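Teaching by Hand: Frequently Asked Questions
Tenance Open Lab, updated September 2018

What does "showing a robot a task" mean?
You do the job yourself while we record how your hands move, and the robot learns from lots of those recordings. No coding at all! Most people pick it up in their first session.

Do I have to steer an arm?
Only if you want to. We have two ways in. With remote control, you move a small copy of the arm and the big one follows along. With hand-held grippers, you skip the arm completely and work right at the table (my favorite, because you forget the gear so quickly).

What tasks do you record?
Cloth, cloth and more cloth this season. It never lies the same way twice, so every try teaches something new. You pinch some up between the two grippers, let it gather, smooth it out and go again.

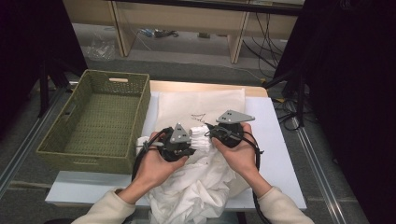 Tzu-hsuan Chou wrote in to say that slowing down made all the difference: I kept rushing the second pinch, and once I let one gripper hold still while the other moved, my recordings got much cleaner.

Great tip, and we now pass it on to everyone who starts with fabric.

How many tries do you need?
We aim for 300 per task. A session is 20 tries, with a break whenever you like.

What if I mess one up?
Keep going! A dropped corner that you pick up again is really useful, so please don't stop the recording.

Where do I go?
Room 301, Studari building. Ask for Preben Ingvarsson or So-yul Ham, and wear sleeves you can move in.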